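Keeping a shared desk in order: a study of one work table

Areti Papadakis
Project report, Workplace Organisation module

1. Background

The module asked us to choose one small area used by several people and look at how things are put away in it. I chose the white table in the Drukemik study room. It is used for reading, computer work and marking up drafts, and there is no assigned seat. Most people who sit there leave after an hour or two and the next person starts with whatever has been left out.

My question was a simple one: does giving each kind of item a fixed place make the table quicker to clear? I also wanted to know which items people are least likely to put back. The work was done in July, when the room is quieter than in term time.

2. Items on the table

I kept the list of items short so that everybody could remember it. The laptop stays at the back. Books are stacked on the left with the largest at the bottom. The mouse and its pad go to the right of the laptop, and the small Ferris wheel ornament stands behind them. The ornament has no use, but two people asked for it to stay and it takes up very little room.

Pens and markers were the main problem. Before the project they were kept in a drawer unit by the door, a Starkine model with shallow trays. Hardly anyone walked over to it. Markers were left between book pages, under papers or lying on the open table, where they roll easily on the smooth surface. I replaced the drawer with a pink mesh pen holder which stays on the table.
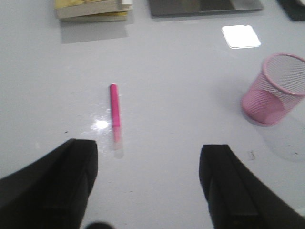 Figure 1. Pink marker lying on the table, with the mesh holder to its right.

3. Method

The study had two stages. In the first, I left the table as it was and noted what was out of place at the end of each session. In the second, I introduced the fixed places and put up a card by the door with this wording:

Books to the left, largest at the bottom.
Mouse back on the pad.
Markers in the holder.
Wipe the table before you go.

There were 20 sessions in each stage. I timed the clearing myself with the stopwatch on my phone, starting when the user closed their last book and stopping when they stood up. The seconds were added up for each stage. I did not remind anyone about the card, as I wanted to see if it would be followed without help.

4. Results

Total clearing time in the first stage was 1,803 seconds. In the second stage it was 893 seconds, so the time was cut by just over half. The number of sessions that ended with a marker left out fell to 5.

Books gave very little trouble in either stage, although the stack was rarely straight. I had planned to record this and gave up, as a book at an angle does not get in anyone's way. The mouse was nearly always returned to its pad.

The last line of the card was the one most often ignored. Eraser crumbs and other bits show up clearly on a white glossy top, and users tended to brush them aside with a hand – the cloth was kept on the windowsill, too far from the chair. Sfakianakis, the firm that supplied the table, advises a soft damp cloth only.
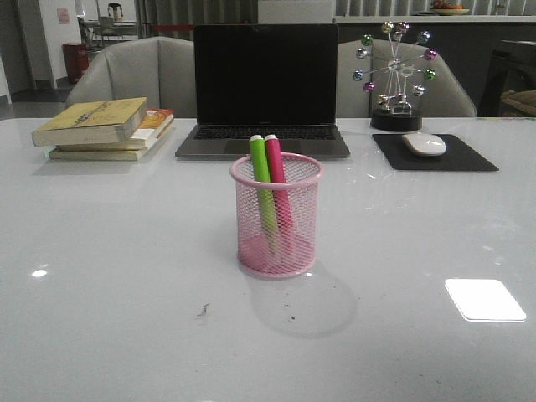

5. Problems with the study

I was in the room for every session and people knew what I was timing. Some of them may have tidied faster for that reason. The second stage also came after the first with mostly the same users, who had got used to the table by then. A fairer test would run both layouts at once on two similar tables.

The holder was never full during the project. With more pens in it, it might be slower to use or tip over, and I did not test this.

6. Recommendations

Keep the holder on the table and do not go back to the drawer unit. Move the cloth to a hook under the table edge. Shorten the card to three lines by taking out the one about the mouse.

The Seduson room upstairs has a similar table and has asked for a copy of the card. I have sent them the shorter version.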